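Fluvell Job Moves: a data set of posts moved between offices and countries

Version 3, released 21 November 2023

Fluvell Job Moves is a set of records on office and factory posts that employers said they would move from one place to another. Each record covers one announcement by one employer. The set was put together at Flodness, a small labour research group, to help people who write about outsourcing, remote work and local job markets.

What is in the set

There are 689 records. Each one has a row in moves.csv, with the source notice stored as plain text in the notices folder under the same record number. The main columns are:

record_id: a whole number, never reused
sector: one of 42 sector labels, listed in sectors.txt
posts_stated: the number of posts given in the notice, blank if none was given
origin_region: where the posts were based
target_region: where they were to go, or "not stated"
remote_before: yes, no or unclear
reason_given: a short phrase copied from the notice
checked: yes if a second reader has gone over the row

Posts are counted as the notice counts them. If a notice speaks of full-time equivalents, we keep that figure and put "fte" in the notes column. We have not tried to turn part-time posts into full-time ones.

How the records were gathered

Most notices came from employers' own public statements. Others came from staff newsletters passed on with permission, and a few from local papers. A notice had to name the employer, say that posts would move, and give at least a rough timetable. Plans that were only hinted at were left out.

The reading was done by hand. One reader filled in the row and a second reader checked a sample of 200 rows against the notices. Where the two disagreed, the row was talked over and the outcome written in the notes column. The sector labels gave the most trouble, mainly with firms that both make a product and run a support desk for it. Such firms are labelled by the work of the posts being moved, so a payroll team at a parts maker goes under "business services".

Electrical assembly and parts handling is a sector of its own from this version on. In earlier versions it sat inside general manufacturing, where it could not be compared with office work. It takes in the sorting, packing and testing of small parts such as circuit breakers, along with the stock control posts tied to that work.

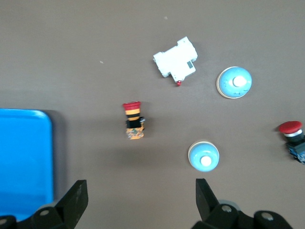
Known gaps

The set leans towards large employers. Small firms seldom put out a notice when they move two or three posts, and we have no good way of finding them.

A notice is a statement of intent. We do not follow up to see whether the move took place, how many people were kept on in other roles, or what the new posts pay. Please do not use posts_stated as a count of jobs lost.

The remote_before column is weak. Many notices do not say whether staff were working from home, and we marked these "unclear". Rows from the oldest notices are nearly all "unclear" and are best dropped from any work on home working.

Dates are held by month only. Where a notice gave a season, we used its first month, so "spring" became April if the firm's business year starts then and March otherwise.

Changes since the last version

Split electrical assembly out of general manufacturing.
Merged two labels for call handling.
Removed duplicate rows where a parent firm and its branch had both put out the same notice.
Renamed the column "destination" to "target_region". Old scripts will need changing.
Fixed accented letters in the notices folder. All files are now UTF-8.

Using the files

The CSV opens in any spreadsheet program. Set record_id to text on import if you want to keep the leading zeros. Farah, the small script in the tools folder, joins the rows to their notices and writes one file per sector. It needs Python 3 and nothing else. Run it from the top folder, as the paths inside it are relative.

The Grernanlow subset is a separate file, grernanlow.csv, with extra columns on commuting distance. It uses the same record numbers as the main file.

Licence and corrections

The table may be shared and changed for any purpose so long as Flodness is credited. The notices remain the property of those who wrote them and are supplied for private study only. To report an error, open an issue with the record number and the line of the notice you think we misread. Corrections go into the next version and are listed in changes.txt.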